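Clubs > Visits > Betlow Makers' Open Night

25 December 2018
By the newsletter desk

I went to the open night at Betlow expecting robots to do something alarming. What I got was crockery.

The club's student project is called Penby, and its ambition is to teach a machine to clear a table. The students began in January with a plan involving lasers. They now have hand-held grippers, 47 pages of notes and strong opinions about bowls. One of them squeezes the fingers shut by hand while the others argue over whether that was a good grab or a lucky one. The argument takes longer than the grab.

Visitors were allowed a turn. Mine went for 30 seconds and I would rather not discuss it.

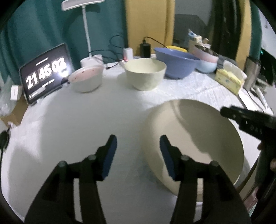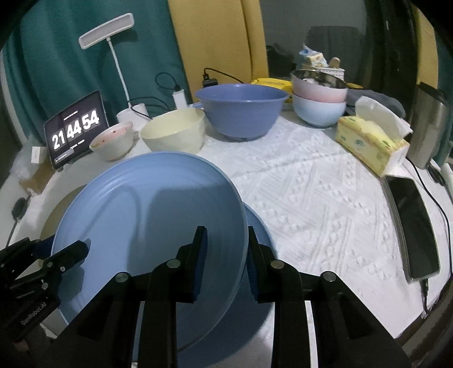 Bowls at the back, gripper at the front, clock running on the tablet.

Bạch reckoned the rims were the whole problem, and that anyone could pick up a bowl if they didn't care which way up it arrived. Plates, apparently, are worse, and the club had put off doing them for as long as it decently could.

The neighbouring club, Fomulness, has a wheeled thing with a flag on it and drew most of the crowd. I saw it hit the same skirting board twice. Penby's lot were far too polite to look pleased.

Entry was $8, which included a cuppa and a sausage in bread. The car park is behind the hall and fills up early. Wear a jumper, as the heater is also a student project.

Contact the newsletter | © Betlow Makers | Back to top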